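Mar 30, 2021

Finished the psalms book at last! All 226 pages of it, the last 25 read standing up in the kitchen with the kettle boiling itself dry behind me. I started it in the first week of March and told myself I'd have it done in a few days, which was silly, because it isn't that sort of book. I kept having to stop after a paragraph and go and walk round the garden.

It's the little blue Brodell edition, the one on praying the psalms aloud. I bought it second-hand from the shop in Namesell, with somebody's pencil all down the margins. They were very taken with Psalm 40 and so am I. "He inclined unto me, and heard my cry." I've said those words since I was a child and I don't think I had ever once stopped on "inclined". To lean down! I said it out loud over and over while I did the washing up.

What I love is that the writer has no patience with saying psalms in a hurry. One a day, out loud, twice through, and then be quiet for as long as it took to say it. I've managed that most mornings this month (missed both Sundays when I was on the early reading, and the day of the dentist). The quiet part is still hard. I get as far as the second breath and I'm planning dinner. But this morning there was a good long stretch where I just sat there, glad, with the window open and the blackbird going.

## Afternoon

Walked up to the chapel at Kornari to practise the Good Friday reading. The daffodils along the wall are nearly over but the primroses have come on beautifully. I read the whole of Psalm 22 to the empty pews, and it's so much longer when you give it room. My voice went thin at "I may tell all my bones" and I had to start that verse again. I must remember to take water on Friday, and my other glasses.

Came home by the lower path and did a bit on the computer, mainly the reading list for the Kozan study group. They want 2 books for after Easter and I have put this one top, in capitals.

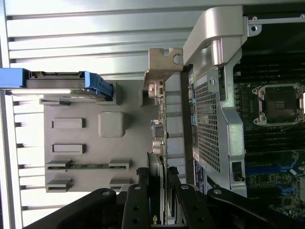
## Things I want to keep from the book

- Say the psalm you've been given today, even when it doesn't match your mood. Somebody somewhere is in the middle of that one. I found this such a help with the angry ones! I used to skip them.
- Psalm 88 ends in the dark and the writer leaves it there. No tidying up.
- Learn one by heart each season. I'm going to try 130 for the rest of Lent, what little there is left, and then 118 for Easter.
- Write down the verse that stops you, with the date, and nothing else. My notebook has filled up far faster than I expected.

## Evening

Rain after tea. Rang the shop to ask if they had any more of the Brodell ones and they've got the companion book on the Songs of Ascents, slightly foxed, put by for me until Thursday. So pleased.

Psalm 121 tonight, twice through. Bed now, up at six for the early prayers.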